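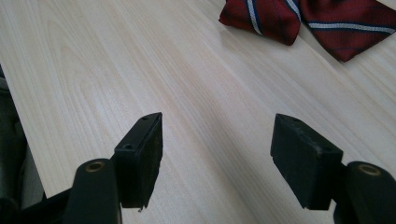 Vumach Tabletop, Pale Finish

Item 4000 in the Dridusden catalog. Sold as a top only, or with the Cendik trestle base.

What it is

A light wooden top with a smooth, slightly glossy surface. The grain is the selling point, so look at it properly before you order. Most of it is long, fine streaks, but the piece shown has a broad arched swirl on one side, and some buyers love that and some send it back. We can't promise you a swirl and we can't promise you won't get one. Every top is cut from whatever came in.

The maker calls the color "champagne." We call it pale cream going to blonde. If your floor is already that color, the table will disappear into it, and you may want the darker Quiroga top.

What the maker claims, and what we think

"Stays looking new for decades." We have had one on the shop counter for 7 months. It has a ring near the register and a dull patch where people lean. Both are hard to see unless the light is low. That's decent, but it isn't decades.

"Low-glare finish." Partly true. There is a soft brightness across the middle under overhead light. It doesn't bounce like glass, but if you plan to shoot products on it or work under a bright lamp, expect to move things around a bit. Strong colors look good against it. A burgundy cloth with white and navy stripes, a tie or bow tie by the look of it, folded up and laid flat, stands out the way you'd want it to, and the stripes stay easy to read.

"Needs no care." It needs wiping. Use a soft damp cloth, then a dry one. Skip the Vumach polish that gets added to your cart at checkout - we tried it on half of our counter and couldn't pick out which half.

Good for

Folding and sorting clothes, wrapping, sewing, desk work, laying out small items for sale. Fabric slides easily on it, a plus for folding and a nuisance for cutting patterns. Put a mat down for that.

Not so good for

Hot pans, wet plant pots, or kids with markers. The listing on the maker's own site shows a teapot straight on the wood. We wouldn't.

Delivery and returns

Ships flat in 2 boxes if you take the base. Allow 17 days, longer in December. Check the corners before you sign, and keep the foam until you're sure about the grain. Returns are accepted on undrilled tops only - once the base is screwed on, it's yours.

Samples

A small offcut can be mailed on request. It will tell you the color and the feel of the finish. It's too small to show you the pattern.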